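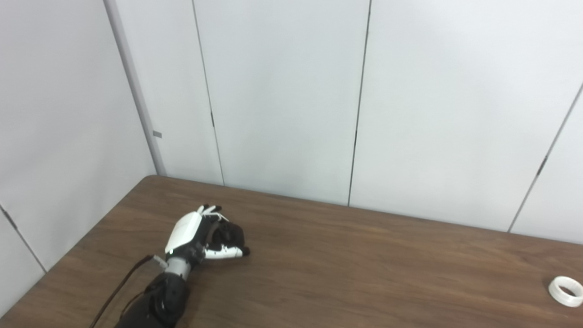
Spent the morning on hold with the strata manager, Ljungberg, about the visitor parking. I have now heard the same panpipe number more often than I've heard my own mother's voice this year.

The recorded lady says my call is important. She says it every 60 seconds, in the tone of a dentist's receptionist who has seen my file.

Background for newcomers: our building has 49 units and 2 visitor spots. One of the spots has had the same silver hatchback in it since Easter. It has a fern growing out of the wiper well. I'm fond of the fern.

Ljungberg's position is that the hatchback is a visitor. Mine is that after 4 months it should be paying levies and getting a vote at the AGM.

Naa Tetteh from upstairs reckons it belongs to the previous tenant of unit 12, who moved to Grutcombe and left a couch on the nature strip as well. The couch went in an hour. Pity the hatchback has no cushions.

Got through to a human! His name is Till and he's new. He asked if I'd tried leaving a note on the windscreen. Mate, there are so many notes on that windscreen it's basically a library.

Favourite note so far, in biro, on the back of a chemist's receipt: "Are you OK?"

Till is going to "escalate". I asked who to. Long pause. He's going to find out and ring me back.

Meanwhile my brother-in-law is driving down from Grerkholm in August with a trailer and a kayak, and wants to know what the parking's like. I've told him it has character.

Till rang back, to his eternal credit. The matter can go on the agenda if it's submitted on the correct form. The form's on the portal. The portal wants a password I set in what I assume was another life.

Password hint: "the usual". Thanks, past me, you smug git.

Reset email went to an old work address. I've rung Ljungberg to have it changed. I'm ninth in the queue.

Panpipes again. I've started doing the harmony.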